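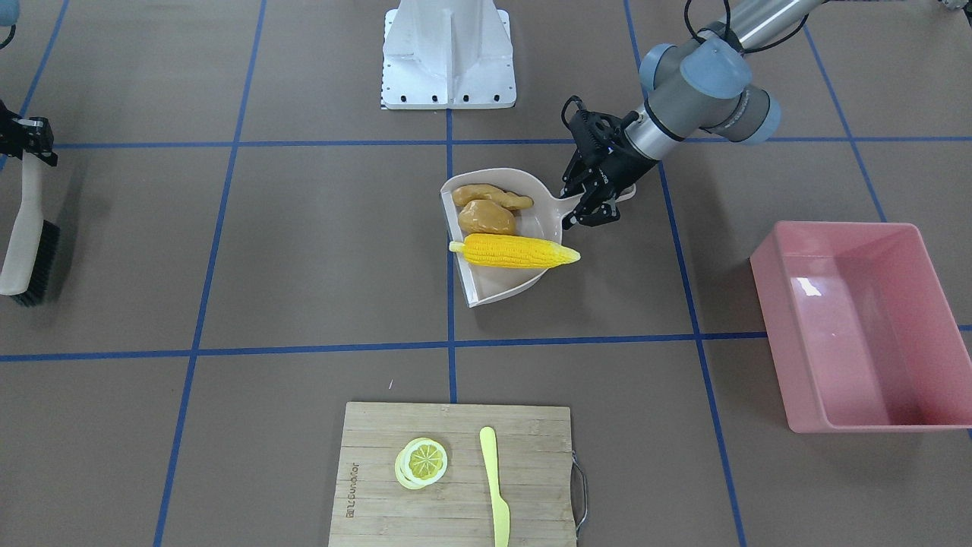
Keeping a small kitchen floor clean without special products

I moved to Julesden in October, into a flat where the kitchen is 7 steps long and everything falls on the floor. Before this I had carpets and a good vacuum cleaner, so I had to learn again how to sweep. These are my notes from the first winter. Some of them my grandmother would find very obvious.

Sweep before you wipe

I used to take the wet cloth first, and then I only moved the crumbs from one place to another and made a paste. Now I sweep dry, always, also when the floor looks clean. In the evening light from the window you see how much is there.

Start at the walls and go toward the door. Short strokes, with the bristles staying on the floor at the end of each stroke. If you lift the broom high, the dust flies up and comes down later on the place you already did.

The gray line

Everybody knows the thin line of dust that stays on the floor when you take the dustpan away. What helps me:

Wet the front edge of the pan with one finger. Very little water is enough.
Hold the handle a bit up, so the edge presses flat on the floor.
Pull the pan back a few centimeters and sweep again. Turn the pan a quarter and do it one more time.
For the last line, use a damp piece of kitchen paper.

If the line is still thick after this, look at the edge of the pan. Mine had small cuts from being dragged over the door sill. I rubbed it with fine sandpaper until it felt smooth, and it works again almost like new. A pan with a rubber lip is nicer, but the lip comes loose after some time and then dirt collects under it.

Wash the broom also

I did not wash my broom for years, and I am a little ashamed of it. Pull out the hair with an old comb, then put the bristles in a bucket of warm water with a spoon of dish soap. Leave it 37 minutes if you are like me and forget it, but a quarter of an hour is enough. Dry it hanging, or with the bristles up – a broom standing on its bristles gets bent and after that it only sweeps on one side.

Natural bristles do not like long bathing. For those, just dip and shake.

Grease near the stove

Sweeping does not help in front of the stove, where the floor is sticky. In the shop of Limsakul, on the corner of my street, they sell a floor cleaner with the name Drirnero. It does the job, but it costs 80 for a small bottle and smells strongly of pine. For normal grease I use hot water with dish soap, wait a few minutes, wipe, and then wipe once more with clean water. The second wiping is important. Soap that stays on the floor catches dust and in two days you have the same problem.

On unsealed wood or stone please try first in a corner under the cupboard.

Broken glass and flour

Glass: shoes on, big pieces by hand with a thick glove, then the broom, then a slice of soft bread or wet paper pressed on the floor for the splinters. Do not use your good sponge, you will find the splinter later with your hand.

Flour: never water first. Sweep slowly, almost pushing. I once dropped a full bag of Brivov rye flour and washed it immediately, and I was scratching dough from between the tiles until bedtime.

Where to keep everything

My broom hangs on a nail 106 centimeters from the floor, beside the refrigerator, and the dustpan hangs on the same nail. When they were in the hall closet I swept once a week. Now I do it after dinner, while the water for tea is getting hot.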